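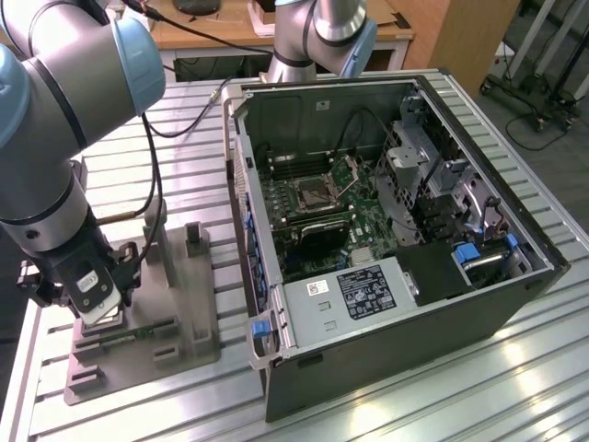
Figure 3. The left arm holding a component over the fixture, next to the opened computer case.

3.2 The shared bench

We built the cell in the Presden workshop over 12 evenings, on a table of slotted aluminum profile that let us shift things whenever we changed our minds – and we changed them often. The tower lies on its side so that a gripper can come straight down to the board (Figure 3). Odair Honorato redrew the fixture in February, after nearly 21 trials with the older one, and we remain very grateful for his patience.

Last updated: April 16, 2022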